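The third drawer down, and whether I believe in any of this

My sister-in-law sent me a link in June to the Korkport method, which is a way of tidying one drawer at a time that somebody has put a name on and is now charging for. The free part is a PDF. The paid part is a longer PDF. I read the free one over breakfast, and I will admit I read it twice, the second time looking for the bit where it told me something.

The claim is that the average kitchen holds 1000 objects and that you use very few of them. I don't know who went around the kitchens. It's a suspiciously tidy number for a movement that says it values honesty about your belongings. But I had a wet afternoon and a third drawer that wouldn't close, so I thought I would give it the recommended 45 minutes and see.

A word about the third drawer. The first is cutlery, the second is the big spoons and the peeler and so on, and the third has been, in every house I've lived in, for everything that is long, flat or hard to explain. In our old place in Bredell it also held the takeaway menus. When we moved I packed it by tipping it into a box and writing THIRD DRAWER on the side, and at the other end I tipped the box into the new third drawer. I recommend this highly. It took no thought at all.

Korkport does not approve of tipping. Korkport wants you to take everything out, put it on a clean surface in a good light and consider each object "in isolation from its neighbours". You're supposed to ask it two things: when did I last reach for you, and would I notice if you were gone? I felt silly, but I did clear the table and I did lay things out. The trouble with the second question is that you can't answer it while you're looking straight at the thing. Of course I'd notice, I'm noticing it now.

The long yellow-orange length of plastic came out early. It is the sort of object the third drawer exists for. Too long to go in straight, so it had been lying corner to corner under everything else, and I'm fairly sure it was half the reason the drawer kept jamming. I put it down on the white patterned stuff that had come out with it and moved on to the skewers.

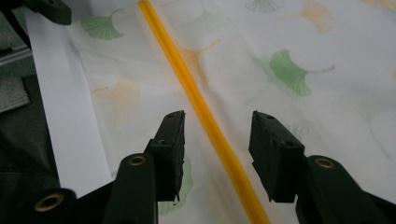
Is it worth emptying the whole drawer, or can you just pull out the obvious rubbish?

Emptying it is worth the trouble once, if only to wipe the bottom. After that, pulling out the rubbish does the job, and you can do it while the kettle boils. Most of what made our drawer awful was sitting in the top layer, and I could have had it in the bin in five minutes without a PDF.

I should say that Iresha Sikder, who lives two doors along and lent me her label maker for this, disagrees. She did her whole kitchen this way over the winter and she says the emptying is the point, because otherwise you never see the stuff at the back. Fair enough. I have seen her kitchen and it's lovely. I've also seen her spare room, where the stuff from the back of the kitchen now lives, in tubs. The tubs are labelled.

That is my main quarrel with the whole business, really. A lot of tidying is moving. You take the awkward things out of the place where they annoy you and put them in a place where they annoy you less often, and then you photograph the first place. I'm not above it. I have done exactly that with the garage. But I don't think I should have to pay for the longer PDF.

Here is how my sorting went, for anyone thinking of trying it.

Skewers: kept the metal ones, threw out the bamboo ones that had gone grey. No feelings either way.

Rubber bands: there was a clump. Half of them snapped when I pulled at them, so that decided that.

Cling wrap box with no cling wrap in it: recycling. I suspect this was me.

Birthday candles: kept. I know they cost next to nothing, but the day you need one is never a day when the shop's open.

Manual for a rice cooker we gave away: recycling.

Allen keys: moved to the garage. See above.

Icing nozzles: I have never iced anything with a nozzle. Alfredo at work has, and does, and he was pleased to have them. This was the most satisfying moment of the afternoon, and I note that it had nothing to do with the method. It came from knowing a person who ices cakes.

Chopsticks, takeaway, in paper: kept six pairs, which is too many, and I knew it was too many at the time.

Then there's the packaging and wrapping department, as I've come to think of it. Anything with a nice print on it gets saved in our house. I can't bring myself to throw out a good pattern. Korkport has a stern paragraph about this, under the heading "Pretty Is Not a Purpose", and I read it with my jaw set. Pretty seems to me a perfectly good purpose for something that lies flat and weighs nothing. The ginkgo leaves stayed. I like a ginkgo leaf. There was a big old tree outside the library where I grew up and it dropped the lot in one go every autumn, and the whole footpath went yellow and smelled terrible. I have been fond of them ever since, smell and all.

So the leaves are staying and the long strip is staying with them for now, and I have no better argument for that than that they came out of the drawer together. The PDF says that "for now" is the most expensive phrase in the home. I would have guessed "while you're at it".

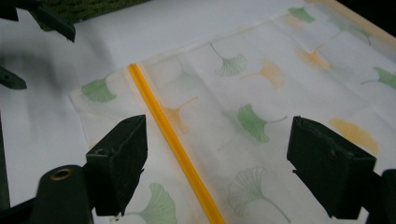
Ginkgo leaves in green and orange, with the long strip on a slant.

Next came the question of dividers. The method is very keen on dividers and there happens to be a link to a brand called Skandano, whose adjustable set costs 96 dollars. I want to be careful because I haven't used them and they might be marvellous. But 96 dollars is a lot of money to spend on stopping a potato masher from touching a whisk. I had a look in Chowdary's instead, the hardware place near the station that also does keys and, for some reason, very good mangoes, and came home with nothing but mangoes. Then I cut down a shoebox and a cereal box. They have been in there for a few weeks and they've gone a bit soft at one corner, where somebody put away a damp spatula. I'll cut down another cereal box. We are not short of cereal boxes.

What I did find useful — and I'm saying this through slightly gritted teeth — was the advice on long things. It says to store anything long against the side of the drawer, parallel with the runners, and if it doesn't fit that way, it doesn't belong in the drawer. I'd never thought about it. I had always put long things in diagonally, the way you get a sofa into a lift, and it does work for the one long thing. It's a disaster for everything on top, which slides into the two triangles on either side and stays there. Once the skewers were down one side and the rolling pin had gone up on the shelf, the drawer shut. It shut with my hip, one push. I opened it and shut it a few more times.

The yellow-orange one doesn't fit parallel, so strictly speaking it's been evicted. At the moment it's on top of the fridge. I realise what that means for my earlier remarks about moving things around.

As for the timing, 45 minutes is nonsense. It took me most of the afternoon, and I'm a quick worker. A good part of that was wiping, because there was a sticky patch at the back that I think was once a cough lolly, and some of it was reading the rice cooker manual. Allow two hours and a cup of tea, and don't start if you need anything out of that kitchen for dinner. We had toast.

Would I do it again? I'd do the long things again, and the wiping. I'd skip the talking to objects. I haven't bought the second PDF and I don't plan to, though Iresha has it and says the pantry chapter is "a bit full on", which from her is a warning.

The drawer is still closing, a few weeks on. There's already a roll of tape in there that I don't recall putting in, and a bread bag tie, and one of the snapped rubber bands, which must have been hiding under the lip. The second drawer has started catching on something. I've had a feel around in the back and I think it's the fish slice.

Comments

Nadège Pichon
The tree smell! We had two outside my school and the teachers made us walk round the long way. Also please put the birthday candles in with the matches, you will thank me.

Enda Kinsella
I paid for the longer PDF. The cupboard chapter is mostly the drawer chapter with the word changed. Save your money for mangoes.

Ratree Srisuk
My third drawer is the same and I'm leaving it. How is the cereal box holding up now?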